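Pre-Run Safety Checklist, Living Room Bay, Kenstead — With My Comments

I run the tidy-up tasks on the two-armed humanoid at our Kenstead site, and this is the sheet I fill in before it gets anywhere near the sofa. I've left my comments in because the folks over at Havwood asked what went wrong on run 261, and the honest answer is spread over several lines of this list! Short version: the right wrist stopped answering partway through a reach, the arm held its position, and I hit the stop.
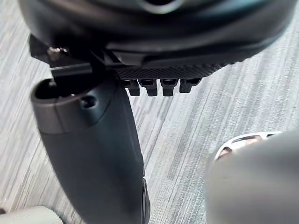

2 min read

1. Emergency stop, both buttons. PASS
Pressed and reset each one. Whoever is watching keeps the handheld one in their hand, please, and that means in the hand. I had mine on a shelf during 261 and had to walk over to get it. My fault, and I've written it up that way.

2. Gripper fingers and bracket screws. PASS
Wiggle every finger, then put the driver on every screw you can reach. I found one on the left side that took a quarter turn last month, so don't skip this because it looked fine yesterday.

3. Wrist cables. FAIL, then PASS
This was the big one. The connector on the right wrist had backed out (just a hair, you couldn't feel it unless you pushed) and it lost contact when the forearm rotated. Fatasstead sent us a locking clip, and I fitted it and ran the full wrist rotation 18 times with no dropouts. I also want more slack checked at the elbow. A loop that's too generous can snag on furniture, and one that's too tight pulls on the connector, so go slow and watch it through the whole move.

4. Floor and footing. PASS WITH COMMENT
Look for cables lying on the carpet near the feet and for any little scraps. I'm a nag about this — a foot coming down on a loose cable is the fall I worry about most.
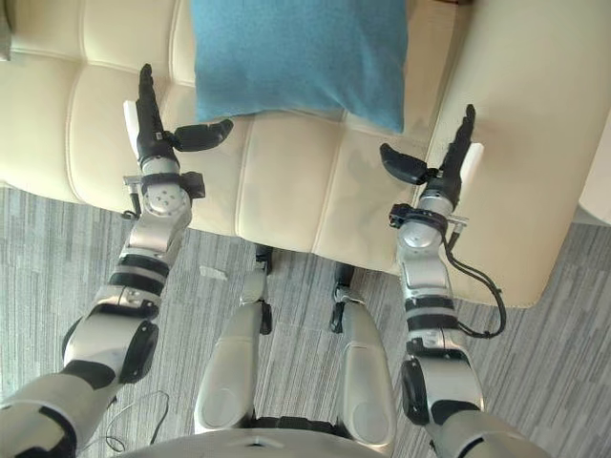
5. Reach over the seat and armrest. PASS
Arms out at low speed, hands above the cushions, hold for 5 seconds. Listen as well as look. If a joint buzzes or sags, stop there and log it. Nobody stands between the robot and the sofa during the hold, me included.

6. Grip force on soft items. PASS WITH COMMENT
We use the Manzano force settings, and after the fault I dropped the limit by 2 steps for anything made of cloth. With both hands on the same piece, one wrist quitting means the other keeps pulling, and that's how you twist a finger or drag something off the seat.

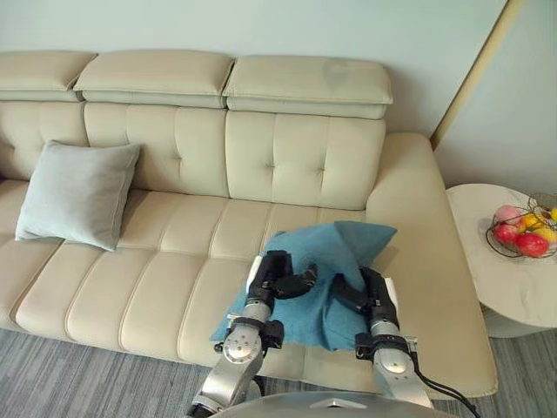 So the new rule is that if either wrist goes quiet, both hands open and both arms hold still. I tested it by unplugging the right side on purpose, first with no cloth and then with one, and the hands let go each time. I'd still like a second person to repeat it before we call the item closed.

7. Log and sign-off. OPEN
Fault log saved, old connector bagged and labeled for Fatasstead. Still waiting on a spare locking clip for the left wrist. Half speed only until it's on.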